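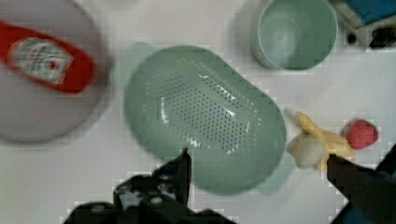 A ketchup bottle on a plate, and a green colander that has claimed the middle of the table.

The ketchup bottle is the great squatter of the American kitchen. It has a home, usually a shelf in the refrigerator door, and it treats that home the way a teenager treats a curfew. At any given hour it may be found on the counter, beside the toaster, in the garage next to a grill that was last lit in June, or stretched out on a dinner plate like a guest who has misunderstood the seating plan.

I have been thinking about this because I spent two mornings in Mulville with Perrine Sabatier, who clears tables for a living. She doesn't wait on them. People call her when they can no longer eat at the table they own, and she comes over with a notebook and a thermos of very strong tea and stands there looking at it until somebody gets nervous.

"Everyone wants to talk about closets," she told me on the first morning, while a couple in their fifties hovered by the stove. "The closet has a door. You can close it. The table is where you find out how a house works."

How this one worked was that things got put down. A colander had been put down. So had a plate, two flashlights, an unopened box of birthday candles and a bag of walnuts with a clothespin on it. Sabatier touched none of it for a full 14 minutes. I know because the husband was watching the clock on the microwave, and after a while so was I.

Her method, when she finally got around to it, is simple enough to annoy people. She asks what each thing is waiting for. A plate is waiting to be washed or waiting to be used, and the owner should be able to say which. The bottle is waiting for someone to walk it to the refrigerator. The walnuts, it emerged, were waiting for a cake that had been discussed since the previous fall.

"And the colander?" she asked.

There was a silence. The colander is almost always where the silence falls.

I sympathize. A colander is a hard thing to own gracefully. It's big and it's hollow, and it's full of holes, so you can't even cheat and use it as a bowl for anything smaller than a grape. It will nest with nothing except another colander, and anyone with two colanders has problems this magazine can't fix. The oval kind, with a little tab of a handle at either end, is the worst of the lot to shelve and by a wide margin the nicest to use. It sits across the sink with an air of purpose. Then dinner is over and it has nowhere to go, so it goes on the table, and by the weekend it has mail in it.

Ambros Schwaiger, who ran the housewares floor at Van Beek until the store closed, sold colanders for 23 years and has opinions on them that he is willing to share over lunch and, if you let him, over coffee. He believes the trouble began with color. When a colander was dented gray metal, he says, people hid it in a low cupboard with the roasting pan and felt fine. Then they came in soft greens, with cups to match, and customers wanted them out where they could be seen.

"A person buys the green colander, then the green cup," he said. "Now they have a collection. You can't put a collection in a cupboard. It would be rude."

He has a point about the cups. I have a pale green one at home that I bought because it went with the colander, a sentence I would have been ashamed to write at thirty. I don't drink from it much. It holds pens, and on one bad evening it held soup.

Sabatier is less interested in color. What she cares about is altitude. Anything that lives above the shoulder or below the knee, in her experience, will be taken down or dragged out once and then never put back. She had the Mulville couple empty a single shelf at elbow height, which turned out to contain a fondue set and the manual for a dishwasher they no longer owned. The colander went in there, on its side. The wife opened and closed the cupboard door several times, apparently checking for tricks.

Schwaiger, when I reported this to him, was scandalized. On its side! He stores his upside down over a mixing bowl and regards any other arrangement as a kind of vandalism. I passed that along to Sabatier, who wrote something in her notebook and didn't show me what.

On the second morning we went back. The table was white, which I had honestly not registered before, having only seen the parts that showed between things. The walnuts had been moved to the pantry. The flashlights were in a drawer with the candles, so the household is now equipped for either a blackout or a party. The colander was on its shelf. Sabatier ran a palm over the tabletop, found a sticky spot near one corner and seemed pleased to have something to do.

The husband made eggs. He set out four plates and some toast, opened the refrigerator, and brought over the ketchup. We ate, and the talk got around to the cake, which has been postponed again, this time on account of an oven door.

When Sabatier and I put on our coats, the bottle was lying across his plate. She looked at it, then at him. He said he was just about to get it.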